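Toltum releases household tidying method trained entirely in simulation

14 December 2019

Toltum has released the results of a study into how a single robot arm can learn to pick up and sort small household items without being shown each item beforehand. The method, called Andness, was trained only in computer-rendered rooms. The code and the full set of rooms used in training are available to other research groups from today.

Robots that handle objects usually need a detailed model of each thing they are asked to pick up, or many hours of demonstrations by a person. Both are slow and costly to collect. The Toltum team wanted to know how far an arm could get if it practised on a wide mix of shapes in furnished rooms, with the clutter changed at the start of every attempt.

Each training room has a table, an arm with a two-finger gripper, and a number of objects placed at random. The objects vary in size, colour and shape. Some are easy to name and some are not. The furniture and the floor and wall colours are also changed between rooms, so that the arm does not come to rely on one background.

"We put thin things, flat things and lumpy things on the same table and left the arm to work out which ones it could get hold of," said Despina Karras, who leads the project at Toltum. "The flat ones were the hardest. They still are."

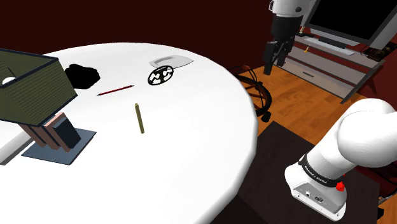 Andness splits the job into two stages. The first stage looks at the whole table and scores every place where the fingers could close on something. The second stage checks the best five of those places against the path the arm would have to take to reach them, and drops any that would bring it into contact with the furniture or with other objects. The arm then makes one attempt and records the result. Both stages learn from the same record.

Earlier work by the group ran the two stages the other way around, planning the path first. That version spent most of its computing time on paths to places where no grip was possible.

The new version was trained in 2000 rooms and tested in 215 more that had been kept aside. No object used in the test rooms appeared in training. Each test allowed the arm 60 seconds to clear as much of the table as it could into a container. Andness cleared more objects than the earlier version in every category except flat items lying directly on the table, where there was no measurable difference between the two.

Thin objects showed the largest gain. The team puts this down to the scoring stage, which learned to favour grips across the narrow side of an object and near its middle. Objects leaning on or stacked against others remain a weak point, as the method treats each attempt separately and does not plan ahead for what might shift when something is removed.

The results have not yet been repeated on a physical arm. Work on that began in July at Toltum's laboratory in Vindolden, and the group expects to report on it separately.

"Simulation gives you neat contact between the fingers and the object, and a real table doesn't," Karras said. "We expect the numbers to drop. We'd like to know by how much, and for which shapes."

The rendered rooms were built with Chu, a scene layout tool developed by Toltum for its own use. Chu is included in the release, along with the list of objects, the test rooms and the recorded attempts, including the failed ones. Research groups that wish to compare their own methods are asked to use the test rooms as supplied and to report results by object category as well as overall.

About Toltum

Toltum is a research organisation working on robot handling and planning for homes and small workplaces. Media enquiries should be directed to the Vindolden office.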